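제목: Re: [가족사기록] 녹음 채록본과 자필 회고록이 어긋날 때의 표기
날짜: 2026-03-20

목록 여러분께,

Loubna El-Sayed 님의 질문에 답합니다. 답이 길어 항목별로 나누었습니다. 제가 정리 중인 Ramanauskas 집안 자료에서 같은 문제를 겪었으므로 사례는 거기서 가져왔습니다. 원문 인용은 이 메일 맨 아래에 있습니다.

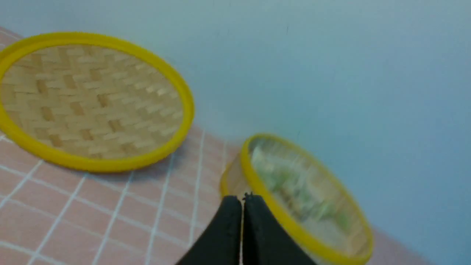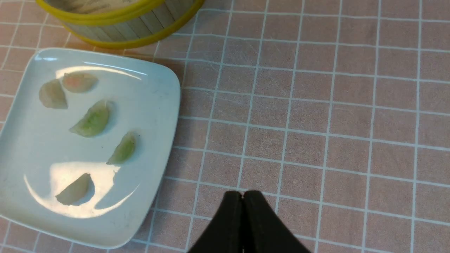
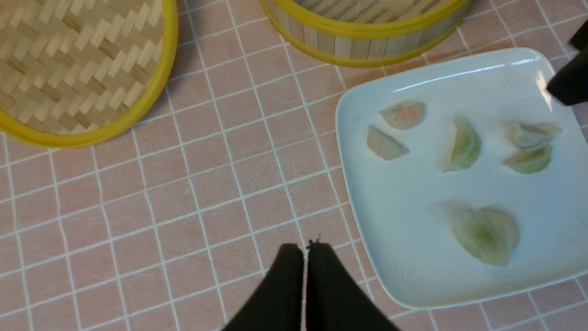

1. 자료의 구성과 용어

먼저 용어를 맞추겠습니다. 이하에서 "녹음"은 구술 녹음의 원본 파일을, "채록본"은 그것을 글로 옮긴 문서를, "회고록"은 구술자가 직접 손으로 쓴 글을 가리킵니다. "정리본"은 편집자가 읽기 좋게 재구성한 글입니다. 이 네 가지를 한 폴더에 섞어 두면 나중에 어느 문장이 누구의 말인지 구분할 수 없게 됩니다.

Ramanauskas 자료는 카세트 2개와 회고록 공책 한 권이 전부입니다. 공책은 56쪽입니다. 구술자는 저의 외할머니이고, Warkby라는 마을에서 어린 시절을 보낸 뒤 결혼하면서 Bosport로 옮겼습니다. 녹음은 외삼촌이 2000년에 했고, 회고록은 그보다 먼저 쓰였습니다. 공책 표지 안쪽에 적힌 메모로 선후는 확인되지만 정확한 집필 시기는 모릅니다. 이 선후 관계가 뒤의 논의에서 중요합니다.

외할머니는 녹음 당시 공책을 옆에 두고 있었습니다. 첫 번째 테이프에서 종이 넘기는 소리가 들리고, 외삼촌이 "읽지 말고 그냥 말씀하세요"라고 하는 대목이 있습니다. 따라서 두 자료는 서로 독립된 증언으로 볼 수 없습니다. 같은 내용이 두 군데 나온다고 해서 신빙성이 올라가는 것은 아닙니다. 낭독에 가까운 구간과 그렇지 않은 구간을 먼저 구별해야 하며, 저는 채록본 여백에 "낭독", "자유 구술", "불명" 중 하나를 적었습니다.

2. 어긋남의 종류

El-Sayed 님은 "내용이 서로 다르다"고 쓰셨는데, 다름의 종류에 따라 처리 방법이 달라집니다. 제 경우에는 다음과 같이 나누었습니다.

가. 표기의 차이. 같은 사람이나 장소를 다르게 적거나 발음한 경우입니다. 외할머니는 공책에 친정 성을 Ramanauskas로 적었지만 녹음에서는 어미를 흐려서 발음합니다. 마을 학교의 서류에는 또 다른 철자가 나옵니다. 이는 사실관계의 충돌이 아니므로 본문에 각주를 달지 않고 이름 색인에서 한꺼번에 처리합니다.

나. 순서의 차이. 사건은 같은데 앞뒤가 바뀐 경우입니다. 회고록에서는 우물이 얼어붙은 겨울 다음에 큰오빠가 집을 떠납니다. 녹음에서는 큰오빠가 이미 없는 상태에서 우물 이야기가 나옵니다. 구술에서는 화제가 연상으로 이어지므로 말한 순서와 일어난 순서가 일치할 이유가 없습니다. 그러므로 이런 경우 "누가 있었는가"를 직접 언급한 문장만 근거로 삼고, 이야기의 배열 자체는 근거로 삼지 않습니다.

다. 인물의 교체. 같은 행동을 한 사람이 다르게 지목된 경우입니다. 회고록에서는 눈보라 속에서 염소를 찾아온 사람이 아버지인데 녹음에서는 이웃입니다. 이 종류가 가장 까다롭습니다. 가족 안에서 되풀이된 이야기일수록 공로가 가까운 사람 쪽으로 옮겨 가는 경향이 있다고들 하지만, 저는 그것을 판단의 근거로 쓰지 않습니다. 두 진술을 나란히 적고 끝냅니다.

라. 한쪽에만 있는 내용. 엄밀히 말하면 어긋남이 아닙니다. 그런데 실무에서는 "회고록에 없으니 의심스럽다"는 식으로 처리되는 일이 잦습니다. 공책에 쓰기 싫었던 일을 말로는 할 수 있고, 반대의 경우도 있습니다. 없다는 사실만 표시하고 해석은 붙이지 마시기 바랍니다.

3. 어느 쪽을 본문으로 삼을 것인가

질문의 핵심은 이것이라고 봅니다. 제 답은 채록본과 회고록 어느 쪽도 다른 쪽에 맞추어 고치지 않는다는 것입니다. 각각을 완결된 문서로 확정하고, 어긋남은 세 번째 문서인 대조표에 기록합니다.

대조표의 항목은 다음과 같습니다.

항목 번호
회고록 쪽수와 줄
녹음 테이프와 시각
회고록의 문구(원문 그대로)
녹음의 문구(채록 그대로)
어긋남의 종류(가, 나, 다, 라)
외부 자료의 유무와 출처
편집자 의견과 작성자 이름

마지막 항목을 분리해 두는 것이 중요합니다. 처음에 저는 외부 자료와 의견을 한 칸에 적었고, 한 해 뒤에 다시 읽었을 때 어디까지가 교구 기록이고 어디부터가 제 추측인지 알 수 없었습니다. 결국 교구 기록을 다시 열람해야 했습니다.

정리본을 만들 때는 사정이 다릅니다. 친척들에게 나누어 줄 글에 대조표를 그대로 실을 수는 없습니다. 저는 정리본에서 회고록의 문장을 기본으로 하고, "다" 종류의 어긋남에만 본문 끝에 주를 달았습니다. 회고록을 기본으로 한 이유는 구술자가 스스로 고쳐 쓴 흔적이 있어서입니다. 줄을 긋고 다시 쓴 곳은 본인이 검토했다는 뜻으로 받아들였습니다. 다만 이는 제 자료의 조건에 따른 결정이고, El-Sayed 님의 경우처럼 회고록이 녹음보다 나중에 쓰였고 다른 사람이 받아 적은 부분이 섞여 있다면 결론이 달라질 수 있습니다.

4. 연대 추정

구술자가 연도를 말하는 경우는 드뭅니다. 외할머니도 "학교 들어가기 전", "다리 놓이고 나서", "막내가 걷기 시작할 때" 같은 표현을 씁니다. 이것을 연도로 바꾸어 본문에 넣으면 안 됩니다. 본문에는 표현을 그대로 두고, 추정 연도는 별도의 연표에 적되 근거가 되는 기준점을 반드시 함께 적습니다.

기준점은 구술자의 기억과 무관하게 확인할 수 있는 사건이어야 합니다. Warkby의 경우 쓸 만한 것은 다리의 준공, 교회 지붕의 교체, 그리고 동생들의 세례 기록이었습니다. 다리는 상량 때와 개통 때가 달라서 "다리 놓이고 나서"가 어느 쪽을 뜻하는지 정할 수 없었고, 연표에는 범위로 적었습니다. 범위를 임의로 좁히지 마십시오. 누군가가 나중에 그 연도를 인용하면 되돌리기 어렵습니다.

나이로 말한 경우에는 한 가지를 더 확인해야 합니다. 외할머니의 출생 신고는 실제 출생보다 늦었고, 본인은 두 날짜를 번갈아 사용했습니다. 회고록의 나이는 대체로 실제 출생을 기준으로 한 것 같지만, 학교 관련 대목만은 신고일을 따릅니다. 학교 서류를 보고 쓴 것으로 추정되지만 확인하지 못했습니다.

5. 사투리와 외국어

외할머니 세대는 집에서 쓰는 말과 학교에서 쓰는 말이 달랐습니다. 녹음에는 둘이 섞여 나옵니다. 채록본에서는 들리는 대로 적고, 뜻은 대괄호 안에 적었습니다. 대괄호는 편집자의 개입을 나타내는 데만 쓰고, 소괄호는 구술자의 말 속에 있는 덧붙임에만 씁니다. 이 구분을 중간에 바꾸면 처음부터 다시 해야 하므로 시작 전에 정해 두시기 바랍니다.

알아듣지 못한 부분은 [불명]으로 적고 시각을 기록합니다. 추측이 가능하면 [불명: 방앗간?]처럼 물음표를 붙입니다. 빈칸으로 두거나 줄임표로 처리하면 말을 멈춘 것과 구별되지 않습니다. 멈춤은 따로 [멈춤]으로 적는데, 짧은 것은 생략하고 문맥에 영향을 주는 긴 것만 남겼습니다. 길고 짧음의 기준은 채록자마다 다를 수 있으니 채록본 첫머리에 기준을 밝혀 두는 것이 좋습니다.

웃음은 적되 성격을 규정하지 않습니다. [웃음]까지만 적습니다. [쓴웃음], [멋쩍은 웃음] 같은 표현은 채록자의 해석입니다. 제 초고에는 이런 것이 여러 군데 있었고 나중에 모두 고쳤습니다.

6. 파일과 도구

저는 Akano를 씁니다. 녹음의 시각 표시와 채록본의 줄을 연결해 주는 점 때문에 골랐고, 다른 기능은 거의 쓰지 않습니다. 자동 채록은 시험해 보았으나 두 언어가 섞인 구간에서 결과가 나빠 중단했습니다. 한 언어로만 말한 구간에서는 초벌로 쓸 수 있는 수준이었습니다. 단, 자동 채록은 말더듬과 되풀이를 지워 버리므로 반드시 소리를 들으면서 되살려야 합니다. 되풀이가 지워지면 구술자가 어디서 이름을 고쳐 말했는지가 사라지고, 그런 곳이 바로 대조표에 올라갈 대목입니다.

보관은 일반 텍스트로 합니다. 도구 고유의 형식은 작업용으로만 씁니다. 내보낼 때 시각 표시가 줄 앞에 붙는지 줄 뒤에 붙는지 확인하십시오. 저는 이것을 확인하지 않고 내보냈다가 줄이 하나씩 밀린 파일을 친척들에게 보낸 적이 있습니다.

녹음 원본은 잡음 제거를 하지 않은 상태로 따로 둡니다. 잡음을 줄인 사본은 듣기 편하지만 배경의 목소리까지 줄어듭니다. 제 자료의 두 번째 테이프에는 부엌 쪽에서 이모할머니가 외할머니의 말을 바로잡는 소리가 작게 들어 있는데, 사본에서는 들리지 않습니다. 이 한마디 때문에 앞에서 말한 염소 이야기의 판단을 보류했습니다.

파일 이름에는 내용 요약을 넣지 않습니다. "염소이야기_최종" 같은 이름은 본인에게만 뜻이 있습니다. 테이프 기호, 면, 순번만 넣고 내용은 목록 문서에 적습니다.

7. 동의와 공개 범위

구술자가 생존해 있지 않은 경우 직계 가족의 동의로 갈음하는 일이 많습니다. 저도 그렇게 했습니다. 다만 녹음에 등장하는 이웃 집안에 대해서는 따로 생각해야 합니다. 회고록에는 Warkby의 어느 집이 빚 때문에 밭을 넘긴 경위가 실명으로 나옵니다. 정리본에서는 집안 이름을 뺐고, 채록본은 그대로 두되 배포하지 않습니다. 대조표에도 실명이 있으므로 마찬가지입니다.

이름을 뺄 때 머리글자를 남기는 방식은 권하지 않습니다. 작은 마을에서는 머리글자만으로 특정됩니다. 저는 "윗집", "다리 건너 집"처럼 위치로 바꾸려 했으나 이것도 그 마을 출신에게는 실명과 다르지 않았습니다. 최종적으로는 "이웃 한 집"으로 통일했습니다. 그 결과 서로 다른 집이 같은 집처럼 읽히는 대목이 생겼고, 이는 아직 해결하지 못했습니다.

8. 남은 질문

El-Sayed 님께 확인하고 싶은 것이 있습니다. 받아 적은 사람이 누구인지 글씨로 구별이 되는지요. 한 사람의 필체라면 앞뒤를 나누는 것으로 충분하지만, 여러 사람이 번갈아 썼다면 회고록 자체를 여러 층으로 나누어야 합니다. 또 Bosport 쪽 친척이 갖고 있다는 사본이 원본의 복사인지 다시 베껴 쓴 것인지도 중요합니다. 베껴 쓴 것이라면 그 사본도 대조 대상입니다.

대조표의 빈 양식이 필요한 분은 목록이 아닌 제 개인 주소로 요청해 주십시오. 첨부 파일은 목록에서 걸러집니다.

Loubna El-Sayed 님이 작성:

> 안녕하세요. 2월에 가입했고 처음 글을 올립니다.
>
> 시어머니의 회고록과 녹음을 정리하고 있습니다. 녹음이 먼저이고
> 회고록은 그 뒤에 쓰셨는데, 뒷부분은 손이 불편해지셔서 가족이
> 받아 적은 것으로 들었습니다. 사본 하나는 Bosport에 사는 친척이
> 보관하고 있습니다. 저는 아직 보지 못했습니다.
>
> 문제는 두 자료의 내용이 서로 다르다는 점입니다. 예를 들어
> 녹음에서는 배를 타기 전날 밤을 친척 집에서 보냈다고 하시는데
> 회고록에는 역 대합실이라고 되어 있습니다. 동행한 사람도
> 다릅니다. 한쪽에는 언니, 다른 쪽에는 사촌입니다.
>
> 지금까지는 회고록이 나중 것이니 본인이 바로잡은 것이라 보고
> 채록본을 회고록에 맞추어 고쳐 왔습니다. 그런데 받아 적은
> 부분에서도 같은 원칙을 적용해도 되는지 자신이 없습니다.
> 고치기 전의 채록본은 보관하고 있습니다.
>
> 다른 분들은 본문을 어떻게 정하시는지, 그리고 독자에게 어디까지
> 알리시는지 궁금합니다. 쓰시는 표기 규칙이 있으면 함께
> 알려 주시면 감사하겠습니다.
>
> Loubna El-Sayed

추신. 위 인용에서 고치기 전의 채록본이 남아 있다고 하셨으니, 그것을 기준으로 다시 시작하시는 편이 좋겠습니다. 이미 고친 곳은 두 판을 파일 비교 도구로 돌리면 목록이 나오고, 그 목록이 대조표의 초안이 됩니다. 배를 타기 전날 밤의 대목은 장소와 동행인을 별개의 항목으로 올려 주십시오. 장소가 한쪽으로 확인되더라도 동행인은 그대로 미정일 수 있습니다.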